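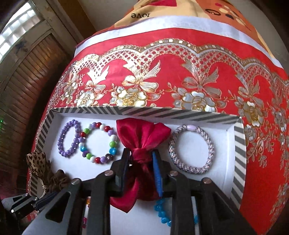
6 min read

Kitchen and Pantry Safety Checklist for Rental Cottages, with Comments

Applies to: Dravinard Cottages, all self-catering units
Last walked through: 18 October 2021
Unit used for the comments below: Tristell, two bedrooms, upstairs kitchen

The checklist is the one we leave with each unit. The comments are from the most recent walk-through of Tristell and are there so that owners of similar places can see how we mark things. Y means it passed, N means it needs work, and W means watch it and look again next time. Go through the sections in order, starting at the door.

1. ENTRY AND FLOOR

1.1 Floor clear from the door to the sink. Y
1.2 Mats lie flat and don't slide. N
Comment: The mat at the sink curls at one corner. Replaced once already with the same type. Buy one with a rubber back this time, and throw the old one out so it doesn't end up in the laundry.
1.3 No lifting vinyl or cracked tiles. W
Comment: Small lift in the vinyl beside the fridge. It hasn't spread since September. Glue it if the fridge has to come out for any other reason.
1.4 Light switch reachable from the doorway. Y

2. STOVE AND OVEN

2.1 Stove is level and doesn't rock when the oven door is open. Y
2.2 Anti-tip bracket fitted and engaged. N
Comment: Bracket is on the wall but the back foot wasn't in it. Someone has pulled the stove out to clean and pushed it back without lining it up. Fixed on the spot. Marked N anyway so it gets looked at again.
2.3 All knobs present, markings readable. W
Comment: Front left knob is faded. Guests can still tell off from on. Order a spare.
2.4 Nothing that burns within arm's reach of the elements. Y
Comment: Tea towels now hang on the far side of the sink. Leave them there.
2.5 Range hood filter clean. N
Comment: Greasy. Goes in the dishwasher every changeover in summer and every second one in winter. The cleaning sheet only said "hood", which people took to mean the outside. Wording changed to "hood filter, both sides".
2.6 Oven door seal intact all the way round. Y

3. FIRE AND SMOKE

3.1 Smoke alarm sounds when tested. Y
3.2 Alarm within its replacement date. Y
3.3 Extinguisher mounted, gauge in the green, pin and seal in place. W
Comment: Gauge is in the green but near the bottom of it. Have it serviced before the holidays. The tag was turned to the wall and had to be turned round to read.
3.4 Fire blanket on its hook and the tabs free. Y
3.5 Carbon monoxide alarm present if there is any gas or wood appliance. Y
Comment: The wood stove is in the next room, but the door between is usually propped open, so we count it.
3.6 Exit plan posted and correct. N
Comment: The plan still shows the back stairs in their old place. New drawing needed.

4. ELECTRICAL

4.1 No damaged cords. Y
4.2 Outlets near the sink are protected and trip when the test button is pressed. Y
4.3 Kettle and toaster not sharing a power bar. N
Comment: Both were on one power bar behind the bread box. Bar removed. There are enough outlets on that wall if the radio moves to the windowsill.
4.4 Panel labelled. W
Comment: Labels are in pencil and two have rubbed off. Redo in marker.
4.5 Fridge cord not pinched behind the fridge. Y

5. HOT WATER AND SINK

5.1 Tap water no hotter than 51 degrees at the kitchen sink. Y
Comment: That is our own working limit for this tap. Run it for a full minute before taking the reading. If there are small children on the booking, mention the hot tap in the welcome note.
5.2 No drips under the sink. Y
5.3 Cleaning products in the high cupboard, not under the sink. N
Comment: Dishwasher tablets were under the sink again. They come in a bright tub and look like lollies to a toddler. The high cupboard has a latch and there is room for the tub if the spare sponges go somewhere else.
5.4 Drain cleaner not kept on site at all. Y

6. PANTRY, TINS AND CONTAINERS

6.1 Heavy items on the bottom two shelves. W
Comment: Stock pot was on the top shelf. Moved down. Past guests tend to put things back wherever they found a gap, so expect this one to come back.
6.2 Shelf pins seated and shelves don't tip at the front edge. Y
6.3 Decorative tins and canisters checked inside for rust, sharp rims and old contents. W
Comment: People forget this one. A pretty tin gets left on a shelf for years and no one opens it. Take every lid off. Run a cloth round the rim before you run a finger round it. If there is anything in there you can't name, bin it.
6.4 Food left by guests removed if opened. Y
6.5 Dry goods labelled with what they are and when they were opened. N
Comment: Two unmarked jars of white powder, most likely flour and icing sugar. Both thrown out.
6.6 No sign of mice. Y
Comment: Check behind the bottom drawer as well as in it. Traps are Kocsis brand, the covered kind. Keep to covered traps in any unit that takes dogs.
6.7 Step stool present, feet not worn, rated weight readable. Y
Comment: Without a stool people climb on chairs. If it has gone missing, look in the bathroom first.

7. KNIVES, GLASS AND SMALL EQUIPMENT

7.1 Knives in the block or a sheath, none lying in a drawer. N
Comment: One paring knife loose among the wooden spoons.
7.2 No chipped glasses or plates. W
Comment: Three side plates with small chips, thrown out. The set is getting short. Order before the long weekend.
7.3 Can opener works. Y
Comment: A bad can opener causes more cut hands than the knives do, in our experience.
7.4 Blender won't run with the jug off. Y

8. LINENS AND COVERINGS

8.1 Tablecloths don't hang low enough for a child to pull. W
Comment: The long one does on the short side of the table. Fold it under or use it only in the bigger unit.
8.2 Oven mitts have no thin spots. N
Comment: Hold them up to the window. Light came through the left one at the thumb.
8.3 Curtain at the kitchen window tied back and clear of the counter. Y

9. FIRST AID AND INFORMATION

9.1 Kit present, sealed, nothing out of date. N
Comment: Burn gel had expired. Bandages fine. The kit lives on top of the fridge and the sign on the fridge door says so.
9.2 Civic address posted beside the phone list. Y
Comment: Write out the road name in full. The unit is at 2746 on the lake road and cell service drops out by the gate, so the directions on the card need to work when read aloud by someone who has never been here.
9.3 Torch in the drawer and it turns on. Y

RESULTS FOR THIS UNIT

Any N is to be fixed before the next guest unless the comment says it was fixed during the walk-through. Any W stays on the sheet until it has been marked Y at two visits in a row.

Items to buy: rubber-backed mat, stove knob, oven mitts, burn gel, side plates, permanent marker.
Items to book: extinguisher service, new exit plan drawing.

NOTES ON USING THE SHEET

Allow roughly 19 minutes for a small kitchen if you know the place, and longer the first time. Bring a torch, a cloth, a thermometer and a bag for whatever gets thrown out. Do the walk-through after the cleaning is finished, when the cupboards have been put back the way a guest will find them.

Write the comment while you are standing in front of the thing. "Knob loose" is no use to whoever comes with the screwdriver if they don't know which knob.

Completed sheets go in the Drornex folder at the office, newest at the front. Keep the last 17 for each unit and recycle the older ones, apart from any that mention an injury, which are kept for good. The blank sheet is in the same folder, in the back pocket.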